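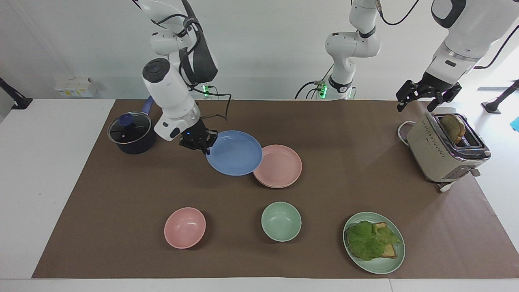 Can I still cross at Benside with an expired ID card?

My aunt is in Harb and wants to leave now that the shelling has reached the rail yard. Her ID card ran out in March and the office in town is closed. She has no passport. Will the guards at Benside let her through, or should she try Mevetard first?

mevet_driver
Go to Benside. They took expired cards from everyone on my bus last week. The wait was 6 hours, so bring water and warm clothes. No food stalls on that side.

Oldquay657
Depends who is on shift I think. My cousin got sent back once and then got in the next morning with the same card.

northroad
An expired card is fine for people leaving the Harb district, but she should carry a second paper with her name on it. A birth certificate or pension book will do. Mevetard is trucks only for now. After the crossing there is a free bus to Amden, and the last one leaves at 7 in the evening. If she misses it, the school by the gate has cots.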